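What Is a Patent?

Suppose you invent a lunch box that keeps soup from spilling. You worked on it all summer. Can another person copy it and sell it? If you have a patent, you can ask a court to stop them.

A patent is a set of rights that a government gives to an inventor. The rights last for a limited time. In return, the inventor has to explain how the invention works, and anyone may read the explanation.
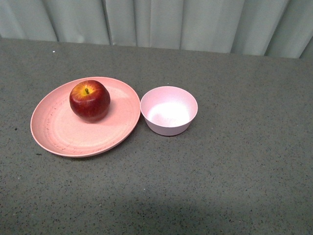 To get a patent, you send in an application. A person called an examiner reads it and looks through older inventions. Your idea has to be new. It also can't be obvious - just painting an old lunch box blue would not count.

The last part of a patent is a list of sentences called claims. Claims work like a fence. They show where your invention begins and ends. 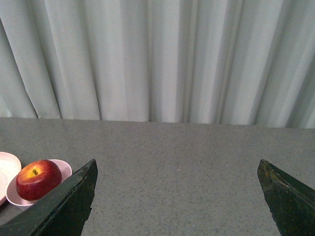 Sometimes the examiner says no. The inventor can change the claims and try again, or ask a group of judges to look at the decision.

When a patent runs out, everyone is free to use the invention.

Words to know
Examiner - a person who checks patent applications
Claim - a sentence that says what the patent covers

Text by Pushpa Rastogi | Copyright Lesstead Kids | Contact us | Back to top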